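In praise of the long way by train

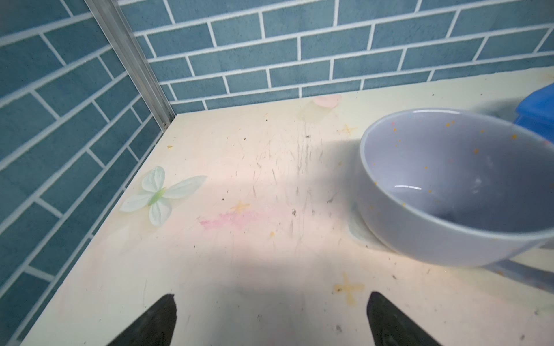 Mereana Harawira wrote to me after my last column to say that I must have a very comfortable job if I could spend a day and a half getting to a place the plane reaches before lunch. She added that her own mother had taken the slow train for years and hated every kilometre of it, and would I please mention the toilets.

Fair enough. The toilets are bad. They were bad on the Marikar line when I was nine and they're bad now, and the tap in the second carriage still gives you a teaspoon of water at a time. I also know that a day and a half is a lot to ask of anyone with small kids or a roster. But I have just come back from another trip, end to end, 1169 kilometres with a change at Gustwood, and I'm more in love with the whole business than ever, so you'll have to put up with me.

Start with the leaving. A train leaves from the middle of town! You walk there with your bag, past the bakery and the place that fixes shoes, and you get on. Then the town goes past you backwards. First the good side of it, the clock and the bank, and then all the parts that were never meant for company: back fences, trampolines, somebody's half-built boat under a tarp, washing, a dog on a shed roof (how?). I've lived in Dunadia for most of my adult life and I learned more about it from the first ten minutes of that train than from any street I've walked down. People put their real gardens at the back. There are tomatoes along that line that would win prizes.

After that comes the long flat stretch, and this is where I lose people. My brother did it once and said there was nothing to look at. I think he was looking for things. The plains don't really do things, they do weather, and light, and very gradual changes in the colour of the dirt. Somewhere past the third siding the ground goes from grey to a sort of biscuit, and I've never once caught it happening. I look down to peel a mandarin and it's done. On this trip a storm kept us company to the south for most of the afternoon, a great bruise of a thing with its own private lightning, and we never got a drop.

And the talk! I'm not especially good with strangers. Put me at a party and I'll be reading the spines of the books. But a dining car with fixed tables and one sort of pie does something to people. I've been told how to graft a lemon, how to get out of a marriage, and why you should never buy a second-hand horse float in August. I had an argument about cricket with a man who got off at a platform with no town attached to it, just a ute with its lights on, and I still think he was wrong about declaring early.

Flying has none of this, and I say so as someone who likes a window seat as much as anybody. You can't get up and wander. You can't change your mind about where you're sitting, or stand in the space between carriages where the noise is enormous and the air smells of hot metal and paddock. You get to Ravonberg in the same mood you left home in. When I come in by train I've usually thought through whatever was bothering me, got bored with it, slept on it badly, and come out the other side wanting breakfast.

The cost is the best argument against me, and I won't pretend otherwise. A sleeper is dear. I sit up, with a wool blanket and the sort of neck pillow that makes you look injured, and on the last night I got maybe four hours. If the people who run the line are reading, a cheaper berth midweek would fill those carriages in a month. The one I walked through on the way to the dining car was dark and made up and had hardly a soul in it, all those lovely tight sheets going to waste.

There's also talk, again, of dropping the Gustwood connection and putting on a coach. I've taken the coach. It goes along the highway and you see the highway. The train goes over the river on the old bridge at walking pace, so slowly that you can watch the pelicans make up their minds about you, and on the far side the hills begin, really begin, one after another, and everyone in the carriage stops talking for a bit without being asked. I have seen teenagers take their headphones off for it.

So, Mereana, that's the toilets mentioned. I'd love to know which years your mother was travelling, and whether she had the old green carriages with the windows that opened, the ones that filled up with dust every time we crossed a road. If she did, she has my sympathy. I used to arrive at my grandmother's with a clean patch where my sandwich had been and be sent straight round the side to the hose.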